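Neues aus der Packhalle

26. Mai? Nein, ich schreibe das Datum lieber so, wie es auf unseren Lieferscheinen steht: 2020-05-26. Seit heute früh platze ich fast vor Mitteilungsdrang, denn bei uns in Clostthorpe darf jetzt auch das Team mitreden, was die Roboterarme lernen sollen!

Kurz für alle, die neu mitlesen: Ich arbeite in der Kommissionierung bei Prekent, wir packen Bausätze für Schulen und Kindergärten. Lochstäbe, Bögen, Verbinder, alles in Tütchen. In einer guten Woche gehen 2.000 Tütchen raus, und jedes davon ist bisher durch Menschenhände gegangen. Meine zum Beispiel. Ich kann flache Stäbe inzwischen im Halbschlaf nach Farben sortieren (und habe das leider auch schon geträumt).

Flache Teile sind für einen Greifer eine ziemliche Gemeinheit. Sie liegen aufeinander, sie rutschen, und man kommt mit den Fingern kaum darunter. Deshalb hat mich dieser Moment so begeistert, ein einzelner lavendelfarbener Stab zwischen zwei schwarzen Fingern, und gleich daneben der ganze bunte Haufen:
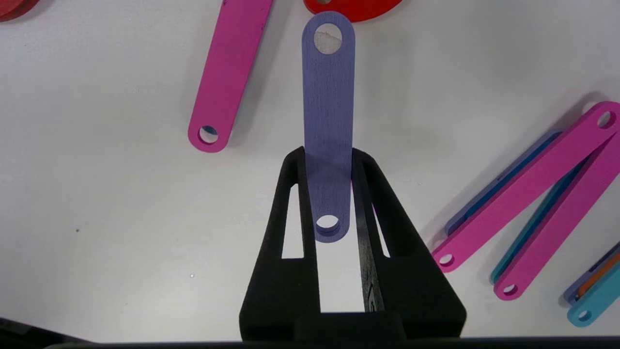
Schön und gut, aber was macht ihr in der Packerei, wenn das Ding irgendwann schneller ist als ihr, wollte eine Leserin nach meinem letzten Beitrag wissen.

Die Frage ist berechtigt und ich habe sie mir im Mai oft genug selbst gestellt. Bei uns sieht es im Moment so aus: Die Arme sollen das Vorsortieren übernehmen, also genau den Teil, nach dem mir abends die Handgelenke wehtun. Wir machen die Endkontrolle, die Sonderbestellungen und neuerdings das Einrichten. Dafür gab es eine Schulung, 6 Tage lang, bezahlt und während der Arbeitszeit -- das hat der Betriebsrat durchgesetzt und ich bin ihm sehr dankbar. Ob die Stellenzahl auf Dauer gleich bleibt, weiß ich nicht. Zugesagt ist sie bis zum Ende der Probephase, und danach wird neu verhandelt.

Am meisten Spaß macht mir, dass unser Wissen plötzlich gefragt ist. Wo fasst man einen Stab an, der quer auf einem anderen liegt? Nimmt man den oberen zuerst oder schiebt man beide auseinander? Ich hätte nie gedacht, dass man darüber eine halbe Stunde diskutieren kann. Kann man!

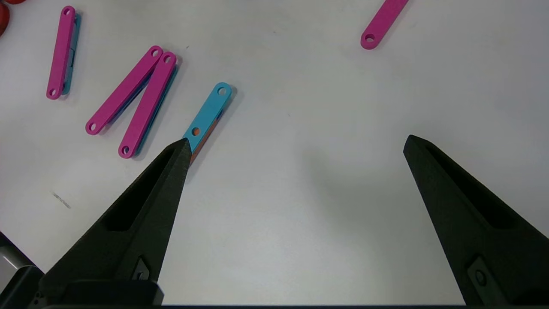

Mein Kollege aus der Spätschicht sieht das nüchterner: Er habe sein Handwerk nicht gelernt, um es einer Maschine vorzukauen, und wenn man ihn schon ausfrage, dann bitte mit Zulage.

Da hat er einen Punkt. Über die Zulage wird verhandelt, und ich finde, wer sein Können weitergibt, soll das auf dem Lohnzettel sehen. Trotzdem freue ich mich jedes Mal, wenn ich an den weißen Tisch darf. Die Steuerung heißt bei uns Kuo, so steht es im Schulungsordner, und die Übungsaufgaben kommen aus dem Projekt Prirnska. Meine Lieblingsaufgabe ist das Buchstabenlegen. Dafür braucht man gerade Stäbe und Bögen, und man muss sie nicht nur aufheben, sondern auch im richtigen Winkel wieder ablegen.

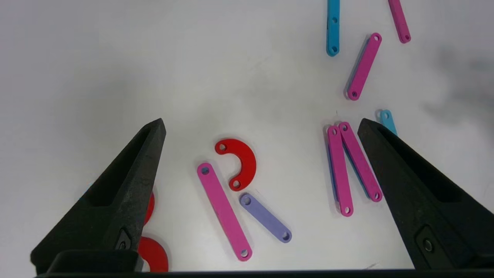
Rosa, Rot und Lavendel zwischen den Greiferfingern

Beim Wort BRAIN bin ich hängen geblieben, weil jeder Buchstabe seine eigene Tücke hat. Das B will zwei Bögen, das A kommt notfalls ohne Querstrich aus, und beim N muss der letzte Stab noch daneben passen, ohne die anderen zu verschieben. Ich stand davor und habe die Daumen gedrückt wie beim Elfmeterschießen.
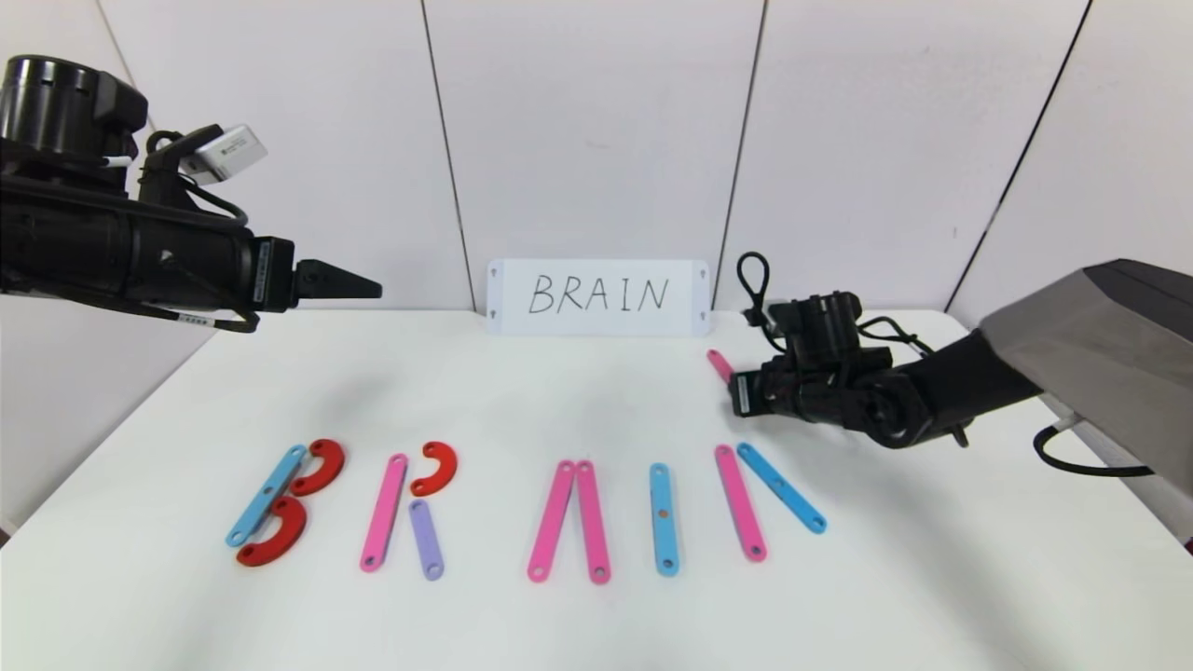 Was ich mir für die nächsten Wochen wünsche: dass die Schichtpläne früher kommen, jetzt wo immer 2 von uns zum Einrichten eingeteilt sind. Und dass die Kolleginnen aus der Spätschicht genauso oft drankommen wie wir Frühen, die Schulungsplätze waren bisher doch recht einseitig verteilt. Ich habe das heute ans Brett gehängt und schon drei Unterschriften darunter. Am Donnerstag ist Besprechung, danach schreibe ich hier weiter.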